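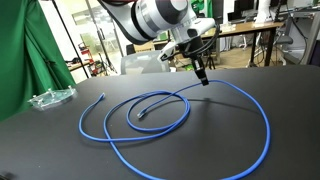
SELEROW, August

The parish of Selerow has been asking for a decent internet connection for so long that the man who first asked for it has since retired, moved to the coast and come back again because he found the coast too noisy.

In the meantime there has been the cable. Everybody's house has one, usually blue, usually too long, running from the box in the hall to whichever room has been declared the office. In the Yazıcı household it goes up the stairs, along the banister and under a bedroom door that no longer shuts. "My wife calls it the ivy," says Tarık Yazıcı. He translates technical manuals for a living and has tripped over it in three languages.

Selerow was not built with any of this in mind. The oldest part of the village dates from 1744, when a landowner with more stone than sense put up a row of cottages with walls as thick as a man's arm is long. They keep out the summer and the winter, and they keep out the wireless signal too. A router in the kitchen of number four can be picked up in the kitchen of number four. Move to the sitting room and you are, for all practical purposes, in 1744.

So people do what their grandparents did with bell wire and their parents did with telephone extensions. They drill. The hardware shop on the square, Akgül, sells cable by the metre and masonry bits by the handful, and its owner will tell you which walls in the village are hollow, having sold somebody the means of finding out. He keeps his own till on a wire. The card machine works wirelessly on clear days, and on the others he writes your name in a book.

The new line was supposed to change everything. It was to come up the valley from Clurnitz, the nearest town, on poles where there were poles and underground where there weren't. A leaflet went round. It showed a family of four, all laughing at the same tablet, and promised speeds of up to 1000 megabits a second. Most of Selerow would have been content with the "up to" part, provided it arrived.

Then the diggers reached the bridge. The bridge at Selerow is listed, narrow and much loved by people who don't have to drive over it. Nothing may be fixed to it, cut into it or hung from it. The river below is home to a kind of crayfish that enjoys similar protection. The trench stopped politely on the far bank, where it has since been fenced, signposted and colonised by nettles. From the trench to the first house is nearly 900 metres, a distance the postman covers in ten minutes and the internet has not covered yet.

Erhan Güneş, who farms the fields on both sides, offered to let them go round. His route crosses two of his own meadows and a lane belonging to a cousin he isn't speaking to. "I told them I'd speak to him," he says, with the air of a man making a considerable sacrifice. He was thanked in writing. The letter came by post, the email having failed to load.

What is odd is how many people have made their peace with it. The Samari, the village's one café, had a brief spell of trade from customers who came for the signal, which is better by its window than anywhere else on the square. The owner put up with them for a season and then moved the window table. She now has a bench there and a large fern. Takings, she says, went up.

Yazıcı sends his long files at five in the morning, before the schoolchildren wake and the whole valley slows to a crawl. He has come to like it. The kettle goes on, the file goes off, and by the time the little bar has reached 100 per cent he has usually found a mistake in it and has to start again.

There is a meeting about the bridge on Thursday, at half past seven in the school hall. Those unable to attend may follow it online. Güneş is going in person, and so, he has heard, is the cousin.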